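### 4.2 What the ferry passengers told us

I'll admit I went into the Gernlow interviews expecting a lot of grumbling about paperwork. We'd picked August on purpose, when the border rules had just been loosened for the second time and the boats to Skavness were filling up again, and I figured people would be worn out by forms. Some were. But of the 44 travelers we talked to at the terminal, 17 said the forms were the easy part. What got to them was not knowing which set of rules would apply on the day they came home.

That surprised me, and it changed how we coded the rest of the answers. We had started with one big bucket called "entry rules" and ended up splitting it into going out and coming back. Once we did that, the two groups hardly looked alike. People talked about the outbound trip calmly, almost like a shopping list (test, pass, boarding card). The trip home was where the long pauses came in, and the stories about cousins who got stuck.

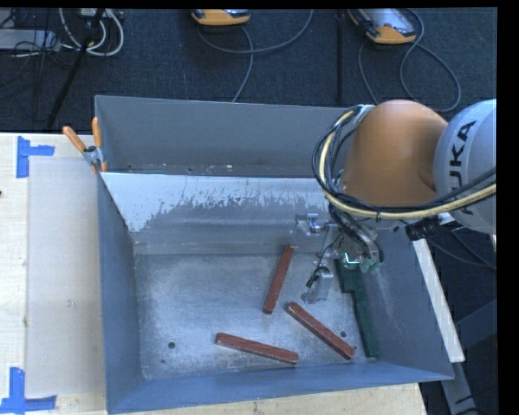 **Figure 3.** Reddish-brown wooden sticks on the floor of a gray metal bin.

The booking data tell a similar story, though I'd be careful with them. Giliron, the booking service most of our travelers used, let us see change requests for the Skavness route. In the week after the announcement, 40 percent of the changes moved only the return leg. I love that number, but it comes from a single route in a single season, and plenty of people phone the ferry desk and never touch the website at all. Those calls aren't logged anywhere we could get at.

We also tried the Siddiqui scale for travel worry, which asks people to rate their unease at each stage of a trip. I found it a bit clumsy with families! Parents kept wanting to give one answer for themselves and another for the kids, and the sheet only has room for one. In the end we let them write in the margin and kept both ratings, with the parent's own rating used in Table 2. Section 4.3 takes up the margin notes separately, including the ones about grandparents who decided to stay home.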